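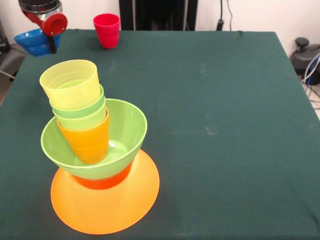

Packing a picnic kit that stays packed

I love a picnic that happens on a whim, and the only way I've ever managed it is to keep the kit ready by the door from June until the leaves come down. It takes one evening to set up and then you're free all summer!

Start with the bag. Mine is a plain canvas tote, 19 inches across, with a flat bottom so nothing tips over in the car. Lay your blanket in first, folded to the size of the base.

Plates go next, then bowls, with the cups nested together in the top bowl. Plastic is great for this – it weighs so little, and you can let the kids carry it. Tuck two dish towels down the sides to stop the rattling (they double as napkins).

Forks, a bread knife with a cover and a bottle opener roll up in a third towel. Tie it with string and slide it in upright.

Food goes in a separate cooler. Freeze a couple of water bottles the night before and put them at the bottom. My friend Xuelian Jin makes a cold noodle salad that travels beautifully in a jar, dressing on the bottom, herbs on top, and you just shake it when you get there.

When you get home, wash everything that night and repack it as soon as it's dry. Check the salt, too – I always run out of salt.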